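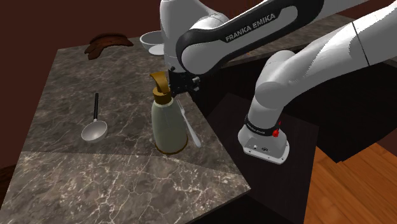 Pluvley Smallholders Association
Minutes of the Regular Meeting, December 26, 2024

Presiding: Thenmozhi Pinto
Recording: Ashwin Menon

1. Call to order. The chair called the meeting to order and noted that a quorum was present. The minutes of the previous meeting were approved as written.

2. Winter hay order. The secretary reported that Arango Feed has confirmed delivery of 144 square bales of second-cut grass hay. Members who reserved a share are to collect it from the Kelitz barn within 12 days of delivery. Unclaimed bales will be offered to the waiting list in the order received.

3. Shared ram. The chair reported that the association's ram has completed his rotation and will winter at Kelitz. Members discussed whether to retain him for another season. It was noted that several flocks are now keeping ewe lambs sired by him. Motion to sell the ram and purchase an unrelated replacement before fall breeding. Seconded and carried, with 2 opposed.

4. Lambing supplies. The group purchase list was reviewed. Colostrum replacer, iodine for navels, and ear tags remain on the list. Heat lamps were removed after discussion of barn fire risk. Members who wish to buy lamps may do so on their own account.

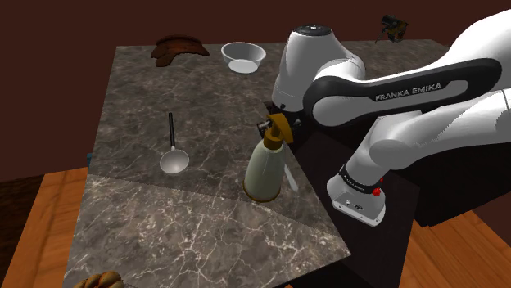

When must ewes due in March receive their booster vaccination?
The booster should be given approximately four weeks before the expected lambing date, and members should confirm timing and product with their own veterinarian.

5. Fencing. Stosusance Fence Supply has quoted $49 per roll for electric netting repair kits. The secretary was directed to ask whether the price includes posts and to report back. No order was authorized.

6. Adjournment. There being no further business, the meeting was adjourned.

Respectfully submitted,
Ashwin Menon, Secretary

Last updated: after correction to item 5

Comments

hilltopewes: Is anyone driving a trailer out to Kelitz for hay? I can split fuel.

R. in the valley: I would like it noted that I spoke in favor of keeping the ram. He is easy on fences.

twoacres: Please put me on the waiting list for leftover bales, up to six if they are available.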